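# Sorting room update, September

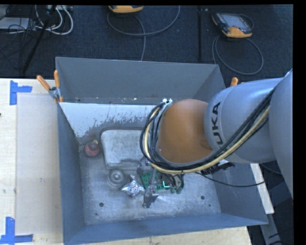

*Lakshmi Thampi, for the Prandlow tidy-up fund*

Hi Fergus! The big grey bin is on the table now and I've started on the odds and ends – the pale old tray with the rounded corners is still waiting for a home. I've spent $82 of the $200 on shelf labels (Jeanie found the good sticky ones). The 1991 boxes come next, and I'd love to keep the rest of the money for lids. Could you let me know by the end of the month?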